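Skultar Sorting Set: README for the faulted-gripper subset

Last edited 8/11/25 by Ifeoma Bashir

Read this before you train on anything from the set. The full release holds 1,252 episodes of a two-arm station sorting household goods into trays. Of those, 345 were recorded while the left gripper was reporting its width wrong. They are kept in a separate folder named width_fault and are left out of the default split.

What went wrong

The gripper driver lost its zero after a restart in February. From then on the logged jaw width was larger than the true width, and the error grew over a session. The controller used the same value to decide when a grasp was complete, so it stopped closing too early on some objects and kept squeezing on others. Garbage bag rolls were the worst case. A roll gives under pressure, so the motor current never climbed sharply enough to trip the backup check.

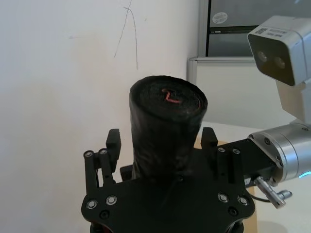 Photo: Chiamaka Etim / Osagie station, wrist camera

A visible gap between finger and roll is the easiest sign to check by eye. When the fingers stand off the sides of the roll and the log says grasp_state = 2 (closed), treat the width channel as bad for the whole episode. Do not try to fix it with a constant offset. Fatima Lawal tried this on 16 episodes and the residual was different in each one.

The fault was found by Trinidad Panganiban while replaying failed lifts. The arm went up, the roll stayed on the table, and the episode was still marked as a success by the automatic labeler. We then went back through the folder by hand and relabeled it. 312 episodes now carry a corrected outcome. The rest could not be judged from video and have outcome = unknown.

What is not affected

Joint positions, camera streams and timestamps are good in every episode. The right gripper has its own driver process and kept its zero. Force readings from the left wrist are usable but were not rechecked after the fault.

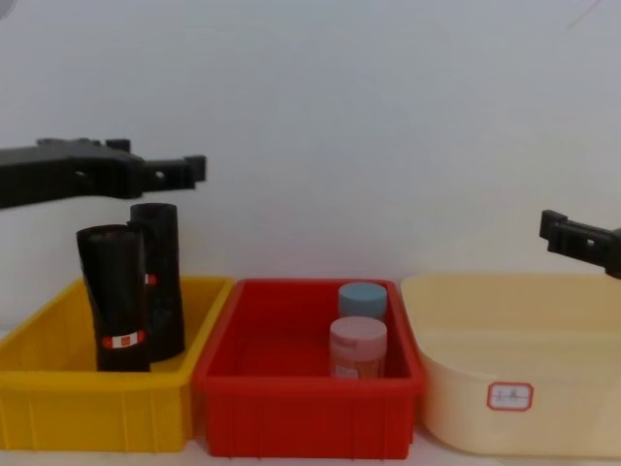

Tray assignment is a separate label from grasp outcome, and it was entered by a person at the end of each episode. It does not depend on the gripper log. The field takes the color of the container, so the two black rolls are under yellow, the jars with the blue and pink lids are under red, and the empty tub on the right has no entries. An item that never reached a container has tray = none. If tray and outcome disagree, trust tray.

Fields added in this release

width_valid: true or false, per episode
outcome_auto: the original label, unchanged
outcome_hand: the corrected label, or unknown
zero_check: width read at full close before the episode, in mm, blank if not taken

Known problems

zero_check is blank for most of the faulted folder. The Tomley loader reads a blank as 0.0, which looks like a perfect calibration. Filter on width_valid first.

Changes at the station

The driver now refuses to start without a full close against the hard stop. Ifeanyi Wike also added a second check that compares commanded and reported width and halts both arms if they differ for too long. The halt holds position and does not open the jaws. Keep hands clear until the arms are powered down, then remove the object.

Send label errors to the Fodel issue tracker with the episode number and the camera name.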